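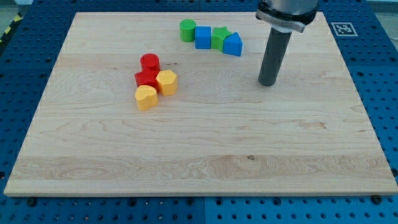 # 집성 원목 판에 오일을 바른 후 줄무늬가 더 진해졌습니다. 다시 갈아야 합니까?

**질문**

안녕하세요. 저는 한국에 와서 목공을 취미로 시작한 사람입니다. 한국어가 조금 어색해도 이해를 부탁드립니다.

밝은 색 나무 조각을 여러 줄로 붙인 큰 판을 하나 가지고 있습니다. 판매자는 단풍나무(메이플)라고 했습니다. 앞쪽 모서리는 비스듬하게 깎여 있습니다. 저는 이 판을 아이가 블록 놀이를 하는 놀이판으로 쓰려고 합니다. 아이는 원기둥, 정육면체, 별 모양, 삼각기둥 같은 색깔 블록을 그 위에 늘어놓는 것을 좋아합니다.

문제는 색입니다. 오일을 바르기 전에도 그랬습니다. 그때도 줄마다 색이 조금씩 달랐고, 어떤 부분에는 물결 같은 무늬가 있었습니다. 저는 그 정도는 예쁘다고 생각했습니다. 그런데 판의 뒷면에 Onura 오일을 시험으로 발랐더니 어두운 줄이 훨씬 더 어두워졌습니다. 물결 무늬도 강해져서 얼룩처럼 보입니다.

제가 한 순서는 다음과 같습니다.

1. 사포 120번으로 나뭇결을 따라 갈았습니다.
2. 마른 천으로 가루를 닦았습니다.
3. 오일을 천에 묻혀서 얇게 발랐습니다.
4. 20분을 기다린 후에 남은 오일을 닦았습니다.

궁금한 것은 2가지입니다.

- 색 차이가 커진 것은 제가 사포를 잘못 사용했기 때문입니까, 아니면 나무가 원래 그렇습니까?
- 앞면은 될 수 있으면 밝은 크림색을 유지하고 싶습니다. 어떤 마감재를 사용하면 좋습니까?

그리고 작은 질문이 하나 더 있습니다. 모서리의 비스듬한 부분은 얇은 띠처럼 보이는데, 거기도 윗면과 똑같이 칠해야 합니까? 미리 감사드립니다.

---

**답변 1** · 추천 97 · 질문자가 채택한 답변

저도 외국에서 와서 목공을 배운 사람이라 천천히 쓰겠습니다.

첫 번째 질문부터 답하면, 대부분은 나무의 성질입니다. 집성판은 서로 다른 조각을 붙여서 만듭니다. 조각마다 결의 방향과 밀도가 조금씩 다르고, 그래서 오일을 먹는 양도 다릅니다. 마른 상태에서 보이는 작은 차이가 오일을 바르면 커집니다. 물결 무늬도 같습니다. 그 부분은 섬유가 똑바르지 않아서 오일이 더 깊게 들어가고, 빛의 방향에 따라 밝게도 보이고 어둡게도 보입니다.

다만 120번에서 멈춘 것은 조금 아쉽습니다. 표면이 거칠면 오일을 많이 먹습니다. 저는 보통 이렇게 합니다.

1. 120번으로 전체를 고르게 갑니다.
2. 180번으로 한 번 더 갑니다.
3. 물을 꼭 짠 천으로 표면을 한 번 닦고 완전히 말립니다. 이때 일어나는 보풀을 220번으로 가볍게 없앱니다.
4. 가루를 청소기로 빨아들인 다음에 마감재를 바릅니다.

두 번째 질문, 밝은 색을 유지하려면 일반 오일보다 수성 무광 바니시가 더 쉽습니다. 하얀 색소가 아주 조금 들어 있는 오일도 있는데, 많이 바르면 결이 흐려지므로 반드시 뒷면에서 먼저 시험하십시오. 아이가 쓰는 물건이니까 통에 장난감용으로 쓸 수 있다는 표시가 있는지도 확인하십시오. 완전히 굳을 때까지 며칠이 필요한지는 제품마다 다르니 설명서를 따르는 것이 맞습니다.

모서리도 칠해야 합니다. 특히 나무의 끝면, 즉 결이 끝나는 짧은 쪽은 마감재를 많이 먹습니다. 거기는 220번보다 한 단계 더 고운 사포로 갈면 색이 덜 진해집니다. 긴 쪽의 비스듬한 면은 윗면과 비슷하게 하면 됩니다. 위아래 면도 같은 횟수로 칠해 주세요. 한쪽만 칠하면 판이 휠 수 있습니다.

뒷면에 이미 바른 오일은 그 위에 바로 수성 바니시를 칠하지 마십시오. 충분히 굳지 않은 오일 위에서는 잘 붙지 않습니다. 뒷면은 갈아내거나, 앞뒤를 모두 같은 오일로 하거나 둘 중에서 결정해야 합니다.

> **질문자 댓글:** 자세한 설명 감사합니다. 끝면에 대해서는 전혀 몰랐습니다. 뒷면을 갈아내고 수성으로 하겠습니다. 사포가 기름 때문에 빨리 막히는데 정상입니까?

> **답변자 댓글:** 네, 정상입니다. 오일이 마르기를 며칠 기다린 다음에 하시면 덜 막힙니다. 그리고 오일이 묻은 천은 뭉쳐서 버리지 마시고 밖에서 펼쳐 말리세요. 스스로 열이 나서 불이 날 수 있습니다.

---

**답변 2** · 추천 2

그냥 오일로 끝까지 하세요. 저는 줄무늬가 강한 쪽이 더 좋습니다. 몇 달 지나면 전체가 조금 노랗게 변해서 차이가 눈에 덜 들어옵니다. 우리 집 식탁도 그랬습니다.

---

**답변 3**

표백제를 쓰면 하얗게 됩니다. 저는 Ulthorpe에서 나온 것을 사용했습니다.

> **댓글:** 목재용 표백제는 강한 약품입니다. 장갑과 보안경이 필요하고 중화도 해야 합니다. 아이 놀이판이라면 저는 추천하지 않습니다. 그리고 물결 무늬는 색소가 아니라 섬유 방향 때문에 보이는 것이어서 표백해도 남습니다.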